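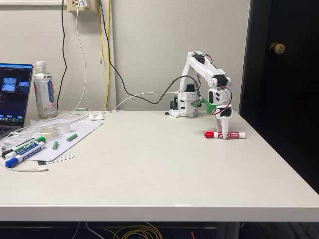
Best way to get whiteboard pen off a painted wall?

hannelore_t
Hello all, hoping someone can help before the landlord's visit in November. My nephew stayed over and wrote his name along the hallway wall in red dry-wipe pen – in lovely big letters, bless him, he's only just learnt to spell it. The paint is ordinary matt emulsion, a soft cream, and I've no leftover tin to touch it up with. I tried a damp cloth and now I've got a pink cloud instead of a name!
Hannelore Tanner, Rellholm

mossybank
Oh you poor thing, we had this with our two when they were small. Toothpaste, the plain white sort, on an old flannel, little circles, then wipe with clean water. Took me most of an evening and a good few cups of tea but it came up nicely.

Pete_in_the_shed
I'd go carefully with toothpaste on matt. It's gritty and you'll end up with a shiny patch that shows every time the sun comes round. Surgical spirit on a cotton bud, dab and lift, change the bud as soon as it goes pink. Try it behind a door first.

mossybank
Well, mine never went shiny, Pete, and I've done it in three rooms now! Though I'll grant you ours was silk paint, so perhaps that's the difference.

larkrise48
Spirit took the colour clean off my landing, so I'm with neither of you, sorry. I gave up, put a coat of stain block over the mark and painted that wall corner to corner. Red does creep back through if you skip the stain block.

hannelore_t
Thank you all so much. Tried the cotton buds behind the coat hooks and the cream seems to be holding, so I'll do the H tonight and see how I get on. Does anybody know if stain block needs leaving overnight, in case?

larkrise48
Mine said two hours on the tin, but I left it till morning.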